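3.2 Shaving routine and follicular marks on the lower leg

Questionnaires went to 2,000 adults registered with the Weltthorpe skin clinic, and 1,214 were returned complete. Respondents reported how often they shaved, whether they used a gel or soap, and how long they kept a blade before changing it. Dark follicular dots were self-rated on a four-point scale, from none to marked.

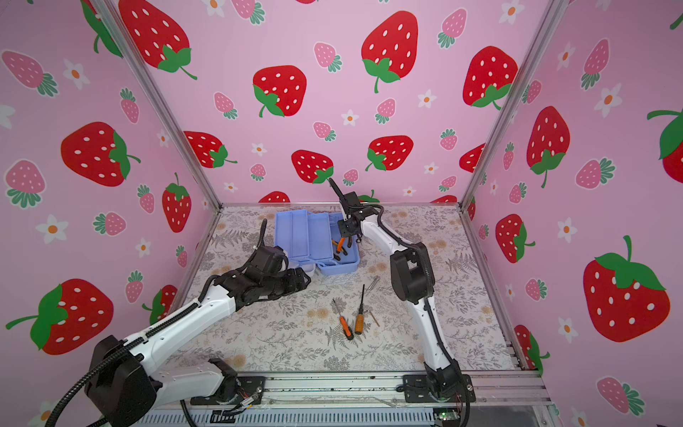
Ludger Reuter
Lead author, Section 3

Blade age showed the clearest association with the self-rated score. Respondents who kept one blade for more than 14 days gave higher ratings than those who changed it sooner, and the difference remained after adjustment for shaving frequency. Direction of shaving had a weaker effect. Dry shaving was too rare in this group to be analyzed separately.

A subset then took part in an eight-week home trial. Each participant used the Sterinetti single-blade razor on both legs and applied Dinuvero lotion to the left leg only, once a day after bathing. Exfoliating gloves and scrubs were not allowed. Participants rinsed the razor under running water after each use and stored it away from the shower.

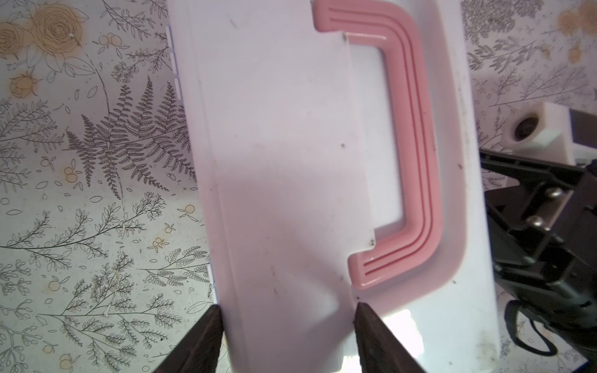

Figure 3. White box with pink ribbed handle.

Scores fell on both legs during the first half of the trial. The treated leg continued to improve slightly afterward, while the untreated leg leveled off. Stinging after application was the most common complaint and was mostly limited to days on which the participant had shaved. 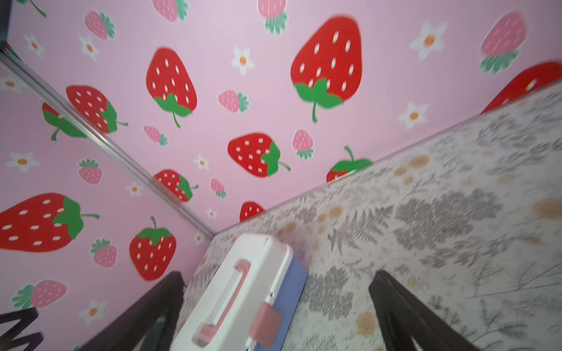

Self-rating depends on what participants understand by the term "strawberry legs," which was used in the invitation letter. The term refers to dotted skin and does not separate open pores from ingrown hairs or small scabs. It is also loose as a color guide: the strawberries on the pink wall panel are bright red with white oval seeds, while the follicular marks rated in this study are darker than the skin around them. The follow-up form, sent in August, dropped the term and asked for dark dots only. Ratings from the two forms were therefore not pooled, and the comparison of legs in Section 3.3 uses the follow-up form alone.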